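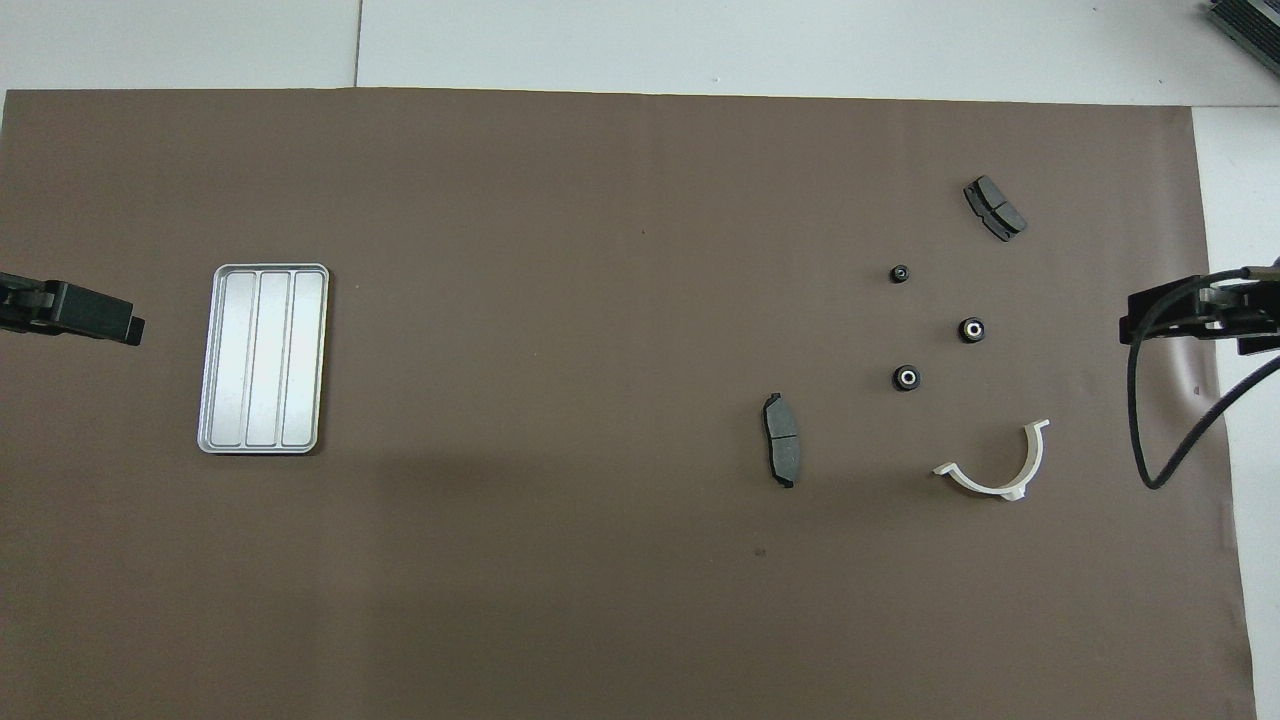
Tampere, January 2019

4.2 Gripper comparison on the sorting task

Figure 6. Starting layout for the sorting trials, seen from the head camera. The three-channel aluminium tray is empty and lies beside the left gripper; two brake pads, three rubber bushings and the white curved bracket are spread over the right half of the paper.

The second set of trials compared two pairs of parallel grippers on a mixed set of small car parts. Both pairs were fitted to the same arms and driven by the same controller, Pallport, with the motion limits left as in Section 3. The first pair, referred to below as Histell, has flat fingers and a fixed closing speed. The second, Dollport, closes in two stages and slows down when the motor current rises above a set level. Finger length was matched to within 1 mm.

The task was to move all parts from the paper into the tray, one kind of part per channel, with the bracket sharing the channel used for the bushings. Matt brown paper was chosen as the work surface after early tests on the bare tabletop, where the pale background made the outline of the bracket hard to separate. The paper was not taped down. Slight wrinkles were accepted as long as no part rested on a fold.

Each pair completed 600 picks. A pick was counted as good if the part was released inside the correct channel and did not touch the raised ridge when the fingers opened. Parts that rolled or tipped after release were counted separately. An operator reset the layout by hand after every run, using a printed card for the positions, and turned each part by a random angle of up to 20 degrees.

The Histell pair made 502 good picks. Most of its failures came from the bushings, which were pushed sideways when one finger made contact before the other. Errors on the brake pads were fewer and were mainly linked to the grasp point: a grasp across the central groove of the friction block held less well than one across the backing plate. The Dollport pair did better on the bushings and slightly worse on the bracket, where the slower second stage let the part swing about its flange before the grip was firm. Full counts by part and by angle are given in Table 3.

Cable routing had a measurable effect on the right arm. With a wide free loop, the arm reached the far channel without added load at the wrist. A shorter loop was tried in July and gave a steady offset in the force reading, so those runs were left out of the analysis.

Grasp labels were checked by Sirkka Ojala against the recorded video, using the Tuominen labelling tool. Where the label and the controller log did not agree, the label was kept.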